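Reports and accounts > Grant reports
Search this site Enter keywords Go

Gundo Computer Reuse: second progress report to the Murent Fund

December 31, 2025
By Hjalti Þrastardóttir

This report covers the work at Gundo from the end of May to the end of December. It deals with the desktop computers, the benches and the cabling, in that order, and then with the money.

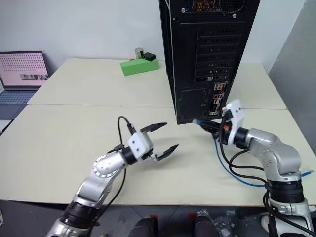
More on cables and less on furniture, please, was the remark that came back from Hauksdóttir on our May report, along with a question about why so many of the faults we listed were to do with plugs and sockets and so few with the computers themselves. I have tried to answer both. The furniture is kept to one section and the cables have a long one.

Computers received and sent out

We have taken in 114 desktop towers under this grant. Most came in two loads from Comell, which was clearing two floors of offices, and the rest arrived in ones and twos from households and small businesses. All of them were standard upright cases of the kind that stands beside or under a desk. We did not accept laptops or all-in-one machines under this grant, as agreed.

The Comell towers were in better order than we had been led to expect. They had been kept off the floor and there was not much dust in them. The household ones were more mixed. Several had clearly spent years on carpet, and the lower vents were matted with fluff that had to be picked out before we would switch anything on. Two had been stored in a garage and had rust on the case screws, and we used those for parts.

Every tower goes through the same steps. It is logged and given a number, opened and cleaned, and its memory and storage are tested. The old storage is wiped or replaced. The case is closed, and the computer is then connected up at the bench and run with a screen, keyboard, mouse, sound and network. It is not signed off until every socket we expect the next user to need has been tried. That last part takes longer than people think, and it is where most of the delay came from in the summer.

In May I said the bench test took under an hour per computer. That was true of the sample we had then, which was small and all one model. With a mixture of makes the time went up. Sockets are in different places, some cases have two sets of video outputs of which only one works, and the sound sockets are not always coloured in the way you would hope. We have stopped giving an average time in our own planning and now simply plan a day's bench work by model, doing all of one kind before moving to the next. This has helped more than any other change.

The first deliveries went out in September, to the two libraries and the adult learning centre named in the application. The second round went out in November. The learning centre has asked for more and we have put them on the list for the spring. One of the libraries sent two computers back with what they described as dead sound. In both cases the headphones had been plugged into the wrong socket at the back, and we returned the computers with a label over the right one. We now label that socket on everything that leaves.

Benches

The application included a line for work surfaces. We bought large pale tabletops that can be pushed together, so that a tower, a screen and a box of leads can all be out at once. I had some doubts about the colour, as a light surface shows every mark, but it has been useful. Small black screws are easy to find on it, and so is grit from a case that was supposed to be clean.

The joins between the tops are the weak point. Screws and the little brass stand-offs roll into them. We have put tape over the joins at the opening and cleaning end, where the cases are off, and left the connecting-up end as it is. The tape needs replacing fairly often and I would not call it a permanent answer. If we were ordering again I would ask for tops with a lip.

We also moved the cleaning away from the testing. In the first few weeks both were done side by side and fluff was getting into sockets that had already been passed.

Cables and connectors

This is the section Hauksdóttir asked for.

A desktop tower has nearly all its connections on the back. In ordinary use that side faces a wall and nobody looks at it from one year to the next. People plug things in by reaching round and feeling for the socket, and they pull things out by the cable. The result is that the back panel takes most of the wear in a computer's life, and it is the part that gets the least attention when one is passed on.

The faults we found at the back of the case were mostly these.

Loose network sockets. The spring that holds the plug has been bent or the plastic latch on the old plug has snapped off and been left inside. A computer with this fault will seem to work on the bench and then lose its connection when someone nudges the desk.

USB sockets pushed back into the case. Usually this comes from a plug being forced in upside down. If the metal surround is only bent it can be straightened. If the socket has lifted from the board we block it off and mark it in the log, as long as there are enough good ones left.

Sound sockets that work only when the plug is held to one side. These are cheap parts and were not made for being used every day. We do not replace them. A small USB sound adaptor costs less than the time.

Missing slot covers. The narrow metal strips down the back get lost when a card is removed and never put back. It sounds minor, but an open slot lets dust in and upsets the flow of air through the case. We keep a tin of spare strips from the towers used for parts, and it has not run out yet.

We changed the way we do the bench test in two respects. First, the tower is now stood on the table with its back towards whoever is doing the connecting, and the screen goes off to the side. Before this we had towers facing forwards and people leaning over them, and we bent at least one video plug that way ourselves. Secondly, each lead is put in and taken out by the body of the plug, straight on, and the connection is given a light sideways push before it is passed. It is a crude check, but it finds the loose sockets straight away.

The leads themselves have been a larger job than the application allowed for. The Comell loads came with crates of them, none sorted. We went through the lot in July. Once the damaged ones had been taken out, and those of a type we have no use for, we were left with 122 good leads, of which power leads were the largest group. Network leads were the shortest supply, and many of those that did come had broken latches. We cut the ends off the broken ones and fitted new plugs where the cable was long enough to be worth it. A fitted plug costs pennies, though the first few we made failed the tester and had to be done again.

Each lead is now coiled, tied with a strip of reusable tape and kept in a labelled tub by type. Coloured network leads are kept for the bench and plain ones go out with the computers. This was done so that our own test leads would stop leaving the building in other people's boxes, and it has mostly worked.

The guidance sheet that goes out with each computer has been rewritten. The old one had a drawing of a back panel that matched none of the models we were sending. The new one has a blank space where we stick a printed picture of the right panel for that model, with the sockets named. The learning centre says its staff have kept theirs pinned up, and asked for a spare for each room.

Things that have not gone to plan

There are 13 towers still waiting. All are one older model which will not take the operating system we are using without a part we have been unable to get at a sensible price. I would like to hold them until the end of March and then break them for parts if nothing has changed. They take up most of one shelf and we will need it by then.

The evening sessions on connecting up a computer at home, promised for the autumn, have not started. The room we had been offered was withdrawn in October. A different one has been found at the learning centre and the first session is booked for the end of January. We have kept back one tower and a set of leads for it, with the worst sockets blocked off so that nobody learns on a faulty one.

Recycling of waste boards and broken leads has been slower than I would like. The collector wants a full cage before making the trip, and the cage took until December to fill.

Money

The equipment line was £2000 and has been spent. It went on the tabletops, the network tester, storage, memory, the tubs and a stock of plugs and sound adaptors. The tabletops came in slightly under the quote and the difference was put towards plugs. No request is made for more under this heading.

The delivery line is underspent, as Comell brought both of its loads over at its own cost. With Murent's agreement I would like to move what is left to the evening sessions, to pay for the room and for printing the socket sheets. A note of the amounts is attached to the financial return, with the receipts in date order.

Next period

Work from January will be on the spring list for the learning centre, the evening sessions and a smaller load promised by Comell, which is still to be confirmed. The log of computers and faults can be sent as a spreadsheet on request. Please let me have a decision on the delivery line before the first session if possible, as the room has to be paid for in advance.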